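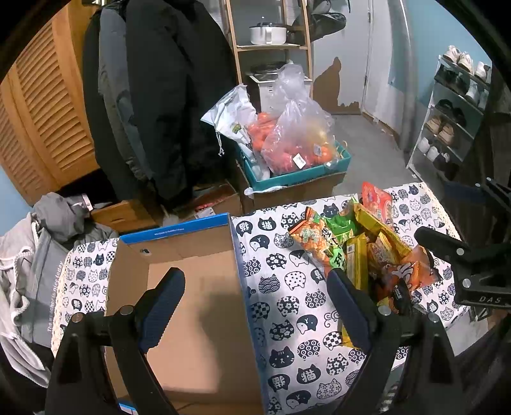

Search stories Go

May
By the Fumidville Desk

The grippers came to Baltusex on a Monday, and by lunch I was in love. I'd packed snack boxes by hand for 9 years – chips at the bottom, wrappers on top, tape, next! – and my wrists sounded like gravel. Now I was supposed to teach.

"Show it how you'd do it," said the trainer from Bidik, handing me a black thing with two fingers.

So I squeezed. A bag of puffs hung there, whole, and I laughed so loud that the whole line at Vergara Street turned to look. Two hundred bags that day, one after another, slow as Sunday.

My old partner on the line wouldn't touch it. "You're teaching it your job," she said.

"I'm teaching it my wrists," I said. She didn't laugh, and I thought about that all the way home on the bus.

By the end of the month we had 740 boxes on record, and she had come over to tell me my corners were sloppy. They were! She picked up the other gripper, tucked an orange bag in sideways and held out her hand for the next one. We missed our break by almost 2 hours, arguing about where the crackers go.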